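Participants needed: hip hinge training and hamstring strength in desk workers

Listmont Movement Lab is recruiting adults for a training study that starts in September. The study compares two ways of teaching the hip hinge to people who sit for most of the working day. The principal investigator is Fotini Zervas. Training sessions are run by Bram Mertens and Ustyna Koval.

Background

The hip hinge is the base pattern for deadlifts, kettlebell swings and most safe floor pickups. Beginners often bend through the lower back and leave the hips where they are. Coaches correct this either with spoken cues or with a dowel held along the spine. Both methods are in common use, and we want to compare them under the same training load.
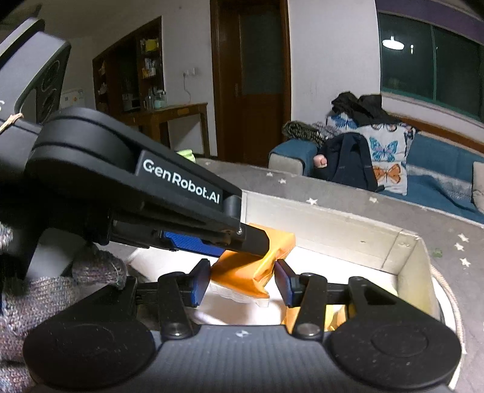
Participants are assigned at random to the spoken cue group or the dowel group. You can't choose your group, and you can't change groups once training has begun. Both groups do the same exercises, with the same sets and rest periods.

Who can take part

Age 23 to 60
Seated work of at least six hours per working day
No regular strength training in the past year
Able to get down to the floor and back up without help
Able to read and follow written instructions in English

You can't take part if you have had back, hip or knee surgery, if you are pregnant, or if a doctor has told you to avoid lifting. Mild stiffness is not a reason for exclusion. Report it on the screening form.

What you will do

The program lasts 13 weeks. The first and last weeks are for testing. In the weeks between, you attend two supervised sessions per week and do one short session at home. Supervised sessions take 60 minutes including warm-up. The main lifts are the Romanian deadlift, the glute bridge and the single-leg hinge to a box. Loads start light and go up only when the session leader has signed off on your form.

Testing covers hamstring strength on a fixed dynamometer, a seated reach, a timed back extension hold and a filmed set of eight unloaded hinges. Film is scored by two raters who do not know your group.
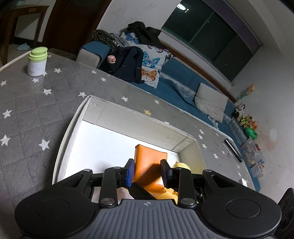
Between supervised sessions you fill in a training log. Record the exercise, sets, repetitions, load and any soreness on a scale of 0 to 10. Logs are handed in at the first session of each week. If you miss more than four supervised sessions you will be withdrawn from the study, but you may still come to final testing.

Please wear flat shoes or train in socks. Running shoes with a thick heel are not allowed during testing. Do not do hard leg exercise on the day before a test.

Payment and data

You receive a payment after each of the two testing weeks and a refund of local transit fares. There is no payment for single training sessions. Results are stored under a code number. Film is deleted after scoring is complete. You can leave the study at any time without giving a reason.

How to apply

Pick up a screening form at the Listmont front desk or ask for one by phone. Return it to Miroslava Maksymiv, study coordinator. If you meet the criteria, she will set up a 20-minute screening visit. Visits are held between 7:30 a.m. and 6 p.m. Bring a list of any medicines you take.

Questions about the exercises or the test methods should go to Bram Mertens. Applications close when both groups are full.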